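Applies to: unpainted and oiled wooden tops. Not for varnished or lacquered surfaces.

## Re-oiling a wooden worktop

Raw linseed oil is slow to cure and is not covered by this page. Use a hardwax or Danish-type oil and check the tin for food contact approval.

### You need

- Oil, well stirred
- Sandpaper, 120 and 180 grit
- Lint-free cloths
- A shallow tray
- Nitrile gloves

### Preparation

1. Clear the worktop and wash it with warm water and a little washing-up liquid. Leave it to dry overnight.
2. Sand along the grain with 120 grit until water marks and old oil residue are gone. Repeat with 180 grit.
3. Vacuum the dust, then wipe with a barely damp cloth. Allow two hours before oiling.

Black marks near a sink are usually iron staining and will not sand out fully. Treat them with oxalic acid first.

### Oiling

1. Pour a small amount of oil into the tray. Do not work straight from the tin, as dust on the cloth will contaminate the rest.
2. Apply a thin coat along the grain, end grain included.
3. Wait 20 minutes, then wipe off everything that has not soaked in.
4. Leave for 14 hours at room temperature. Apply a second coat in the same way.

Keep the surface dry for 5 days after the last coat.
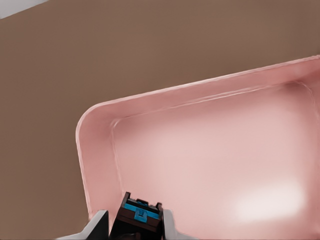

**Why is the surface still tacky the next day?**

Too much oil was left on it. Rub it down with a cloth dampened with white spirit, wipe dry and ventilate the room.

### Disposal

Oily cloths can self-heat and catch fire. Lay them flat outdoors until stiff, or soak them in water and seal them in a metal container.

Corrections to Noeline Tawhiri. Drying times last checked in April.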